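Leveling compound before the garage floor boards

The garage slab at the Celport house was poured in two sections, and the joint between them has a step of 6 mm. Rigid insulation boards will not bend over a step that size. They rock, and the chipboard on top moves with them. I ground the high side down as far as the dust extractor would allow, then switched to a self-leveling compound for the rest.

I compared two products. Eleo sets faster but needs a primer coat on bare concrete. Plondik is slower and can go straight onto a damp slab, so I bought Plondik. The data sheet gives a minimum thickness of 2 mm, and a feathered edge thinner than that is likely to flake.
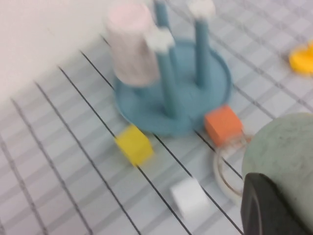 Blue peg stand on the grid mat.

Mixing is where most of the error gets in. I weighed the water on a kitchen scale and used a Santoro paddle on a slow drill, because a fast one pulls in air and leaves pinholes. Each batch was poured against the edge of the last while both were still wet.

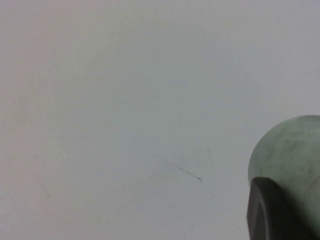 The next check was flatness. I laid a 2000 mm straightedge across the slab every 500 mm, in both directions, and marked any gap that a feeler gauge would enter. Two low spots near the door needed a second skim. The vapor barrier goes down in August, once the moisture meter reads the same for a full week. Board layout will be in the next post, with the cut list.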